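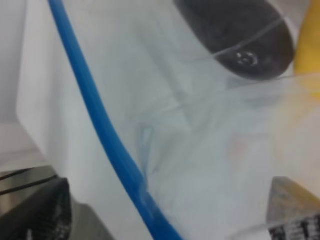

Skakico GP-2: pinza de dos dedos para bolsas y film flexible
Agosto. Redacción técnica de Garkport

La GP-2 de Skakico es una pinza paralela eléctrica destinada a la manipulación de envases sin forma estable. Se suministra con dedos intercambiables, soporte para cámara de muñeca y brida Coppens. Masa del conjunto: 587 g. Apertura máxima: 79 mm.
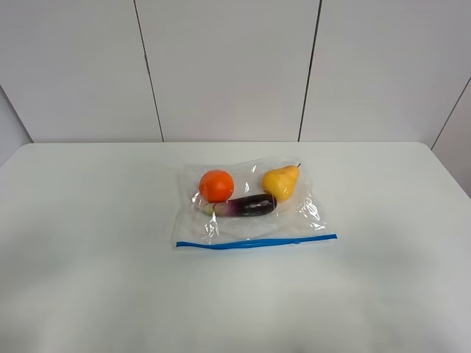 El agarre de film transparente exige localizar un borde fiable antes de cerrar los dedos. El módulo de visión Grundwood admite como referencia una línea de color continua, definida por el usuario. En una bolsa de plástico transparente sobre mesa blanca, el cierre azul cumple esa función; el contorno restante apenas se distingue del fondo. La fuerza se ajusta en 10 niveles.

Contenido del suministro:
- Pinza GP-2 con dedos estándar
- Brida Coppens y tornillería
- Soporte de cámara de muñeca
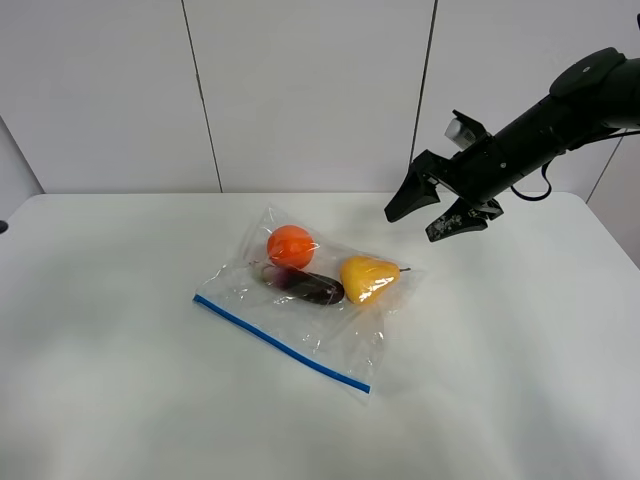

- Cable de control, 169 cm
- Licencia del módulo Grundwood para un puesto

La cámara se pide por separado. Recambio de almohadillas: ref. GP-2/A.

Última actualización: agosto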